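Wavgate G2 Hand-Held Gripper, Teaching Kit

Posted 9 January 2021 by the Sornham parts desk

Back in stock. Small batch, next lot not till April.

The G2 is a two-finger gripper you hold in your own hand. Do the job yourself, the camera and the finger sensor log it, load the log onto the arm later. No arm needed on the bench while you record. Good for shops with one robot and a lot of people wanting time on it.

Same fingers fit the robot-side unit, so what the pads touched in your hand is what they touch on the arm. Please don't mix pad types between the two. We get more support mail on that then on anything else.

What you get

Hand unit with trigger grip, teal finger mounts fitted
2 black finger pads, soft face, fitted
Camera bracket (camera sold seperately, see below)
Charger and cable
Hex key for the pad screws
Printed quick start

Specs

Weight without camera: 800 grams
Trigger travel: full open to full close in one squeeze
Run time: long enough for a morning of short takes, charge over lunch
Logging: to card or over cable, your pick
Remote mode: yes, with the Famoveck link box. Squeeze the trigger and the arm's gripper follows live. Link box not included.

Price: 329 for the kit. Spare pads sold in pairs. Quantity price from 27 units, write to us.

Notes on use

Start with camera low and looking down between the fingers. Both pads should stay in view, one each side. If you lose one, loosen the bracket and tip it, don't bend the mount.

Pick one simple task and do lots of short takes. Stands and posts are a good first test: plain shape, one upright to line up on, easy to tell a clean approach from a bad one. Come in slow, pause, close. Pause matters, gives the log a clear point to cut at.

Move the object between takes. Turn it, shift it left, shift it back. Twenty takes from the same spot teach the arm one spot.

Light colored bench top is fine. Glossy is not, glare upsets the tracking. Foam board over the bench works and is cheap. Leave the room behind it as it is, a bit of clutter gives the tracker something to hold on to. Plain blank walls are worse.

Doing it by remote instead? Same rules, go slower. There is a little lag through the link box and people tend to over-squeeze.

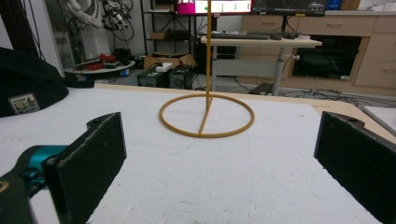

G2 pads either side of a yellow ring stand, white foam-board top.

Fit and compatibility

Robot side: Mazurek two-finger flange, no adapter. Other flanges, ask first and send a drawing.
Older G1 hand units: pads fit, mounts do not.
Left-handed use OK, flip the trigger guard.

Care

Brush the pads, no solvent. Swap them when the face goes smooth. Wipe the lens before every session. Store with trigger open.

Returns

Unused kits only, original box. Pads are not returnable once fitted.

Related items

Wavgate spare pads, pair
Wavgate camera bracket, tall
Famoveck link box
Mazurek flange plate
Foam-board bench cover

Contact Sornham parts desk | Copyright 2021 Sornham | Back to top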